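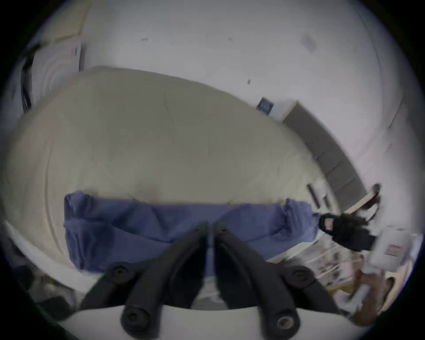

Should a beanbag or floor cushion in a shared room have a throw over it all the time? I think it should, and I think the throw should be a cheap one that goes in the wash every week.

I have held this view for longer than it deserves. It came out of a reading room I helped look after at Imwood, a community building with long cabinets, hard floors and too few chairs. We bought big soft seats for it in March, in colors meant to go with everything, and within a month we were arguing over how to keep them decent.

Dalia Lill wanted them left bare. Her case was a fair one and I will put it as well as I can. A seat that size is bought for its shape and its fabric. Cover it and you have paid for something you can't see. A loose cloth also slides. Someone sits down, the cloth goes with them, and when they get up it is in a heap at the bottom. You straighten it, and a few minutes later it is in a heap again. Dalia works in the building every afternoon and had straightened more cloths than I had.

I still think she was wrong, mostly on account of laundry.

The covers on these seats come off in theory. There is a zipper, and inside the zipper there is an inner bag, and inside that is the filling. Getting the inner bag out takes two people. Getting it back in takes two people and a good deal of patience, and the corners never land where they were before. The first time we washed one, Tarmo Urbonaitė and I spent most of an evening on it. The cover had shrunk a little, so the seat came out tighter and rounder than its neighbors and stayed that way. People stopped choosing it.

A throw goes in the machine with the dish towels. It dries over a chair back. If it is ruined you cut it up for rags and put another one on. That difference decides the matter for me, and looks don't come into it much.

I know people who get around this with a fitted cover, and there are some good ones. Florkadbridge, a small upholstery shop near us, makes a second skin with elastic underneath, and Ratih Jugah has them on every seat in her waiting area. They stay put and they look neat. They also cost close to what the seat cost, and you need two for each seat or it sits naked while the first one is in the wash. For a business with regular hours I would say go ahead. For a room run on whatever is left at the end of the year, a flat piece of cloth does the same job.

The slipping is a real problem and I don't want to wave it off. Part of it is choosing the wrong cloth. Fleece slides. Anything with a shiny backing slides worse. Plain woven cotton with some weight to it holds on fairly well, and it holds better once it has been washed a few times and lost its finish. Size matters more than people expect. A small throw laid on top moves as soon as anyone sits on it. A large one can be pushed down behind the seat, where the seat meets the wall, and the weight of the filling pins it. We use old double bedspreads for the biggest seats and they move much less than the throws sold for the purpose.

The other part is expectations. A soft seat on the floor is never going to look made up like a bed. It bulges, it creases, and it holds the shape of whoever sat there last. A rumpled cloth on top of it looks like what it is, a seat people use. I have been in rooms where the cushions were plumped and squared off before visitors came, and in those rooms everybody stood. If the cloth is bunched up at four in the afternoon, leave it until closing. Straighten it once, when you are turning off the lights. Dalia and I did agree on that in the end, and it took most of the heat out of the argument.

Color came up too, as it always does. The usual advice is to match the throw to the seat so that it disappears. I would go the other way. On a pale seat, a cloth in a clear, different color tells people it is separate and that it can be lifted off. When ours were close in color to the seats, no one took them to the wash, and I am fairly sure most people thought they were part of the upholstery. After we changed to darker cloths, they started turning up in the laundry basket without my asking. Dark cloth does show lint. A pass with a damp hand takes most of it off.

Eglė Ķēniņš, who runs a children's room across town, goes further than I do and puts two cloths on each seat, one over the other. When something is spilled she pulls the top one and the seat is ready again. I tried it and found that the two layers slid against each other worse than one slid against the seat. It may work better with children, who are lighter. I went back to a single cloth and a spare folded in the cabinet.

There is one case where I would leave the throw off. If the seat is in strong sun for much of the day, the covered part and the uncovered part will fade differently, and after a couple of summers you have a seat with a stripe across it. Either cover the whole thing or move it. We moved ours to the inside wall, where the light is worse for reading, and bought a lamp.

Baiba Grigaitė asked me last winter whether any of this was worth the trouble, and whether it would be simpler to buy ordinary chairs and wipe them down. She may be right. Chairs stack, and you can sweep under them. But people who sit on the floor seats stay for an hour, and people on the folding chairs stay until their coffee is gone. I would like them to stay, so I wash the cloths, and the bedspreads go in on the long cycle with half the usual detergent.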